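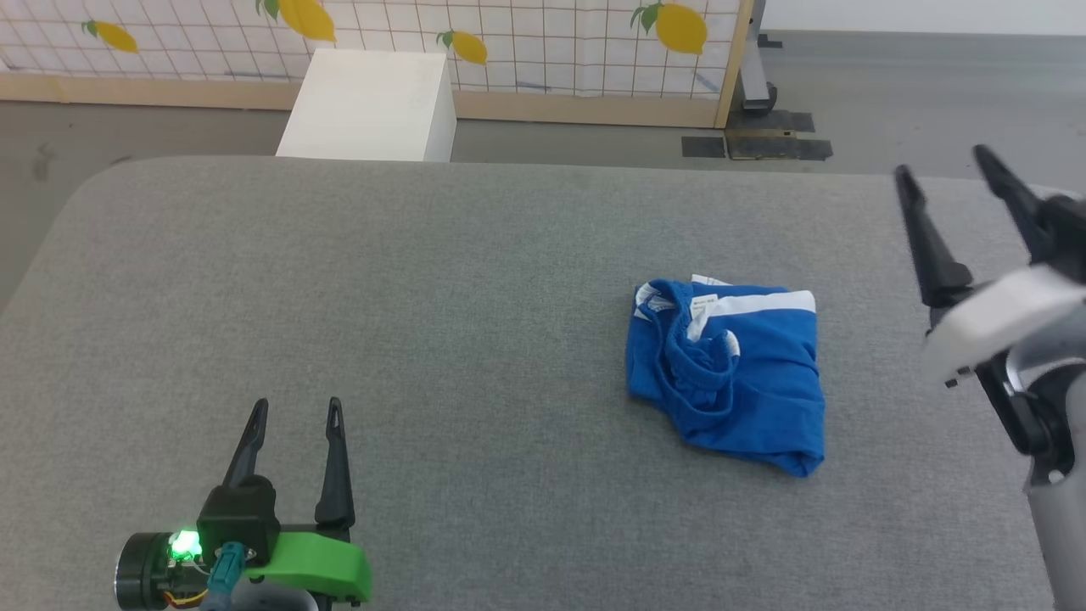 Issue 182

Room at the Tuvwood

The night clerk at the Tuvwood had gone off shift by the time Annapurna Reddy got there, so she had to have him fetched back. He came in through the kitchen in a tracksuit and asked if he would be paid for the hour. She said that was between him and the hotel.

"Tell me about Mr Kartha," she said.

"He paid in cash. Three nights, 300 pounds, and he wanted a receipt."

"Did he have luggage?"

"One bag. Small. He carried it up himself."

The bag was gone. So was the receipt, and so was Kartha, unless you counted the man lying between the bed and the window, who had Kartha's driving licence in his jacket and was at least ten years too old for it. The doctor had been and gone. A blow behind the ear, she said, and then something held over the mouth. She wouldn't give a time until she'd had him on the table.

Reddy went back up. Constable Cekar was standing in the corridor with the door propped open by his foot.

"They want to know when they can have the room back," he said. "There's a coach party."

"They can't."

"That's what I told them."

The room was hot. She turned the radiator off at the valve, with her gloves on, and looked at the bed. It had been slept in on one side. There was a glass on the bedside table and a paperback with a bus ticket in it at page 100. The ticket was a single from Trastska Road, dated 26th March, bought at ten to seven in the morning.

"What's at Trastska Road?" she said.

"Allotments. The tyre place. There's the old sorting office, but they shut that." Cekar thought about it. "My aunt lives up that way."

"Would anyone get on a bus there at ten to seven?"

"Only if they'd been on nights. The tyre place runs nights."

She put the book in a bag and wrote on the label. The dead man's hands were clean, but there was black worked into the skin around the nails, the sort that soap doesn't shift. She had noticed it when she first came in and had taken it for ink.

The manager at the tyre place was a woman with a cold. She looked at the photograph for a long time and then sat down behind the counter.

"That's Len," she said. "He's on holiday."

"Since when?"

"Since he finished on the 26th. He said he was going to his brother's. He'd never taken a holiday before, so I didn't ask much." She blew her nose. "He's been here longer than me. What's he done?"

"Did he ever talk about somebody called Kartha?"

"Kartha was one of ours. He did the vans. He left before Christmas."

"On good terms?"

The manager looked at the door to the workshop, which was shut, and got up and checked that it was.

"There was money short," she said. "Not a lot. It was 998 pounds, over a few months. Len worked it out from the job sheets. He brought it to me and I spoke to Kartha and he went the same day. I didn't report it. I thought that was the end of it."

"Did Kartha know who'd found it?"

"I never told him."

"Did Len?"

She didn't answer that. Out in the workshop somebody started a compressor, and they both waited until it cut out.

"He felt bad," the manager said. "Kartha's got a little girl. Len kept saying he should have gone to him first and given him the chance to put it back. He said it again when he was getting his coat, the last morning."

Reddy asked for the job sheets and was given two box files held together with string. She signed for them. In the car Cekar had the heater on and was eating a sausage roll over a paper napkin.

"Your aunt," Reddy said. "Which side of the road is she?"

"Opposite the bus stop. Why?"

"What time does she get up?"

"She's seventy-eight," Cekar said. "She's up at five." He folded the napkin over what was left of the sausage roll and started the engine.

His aunt opened the door before they had reached the gate. She had her coat on already.

"I wondered when you'd come," she said. "It's about the two men, isn't it?"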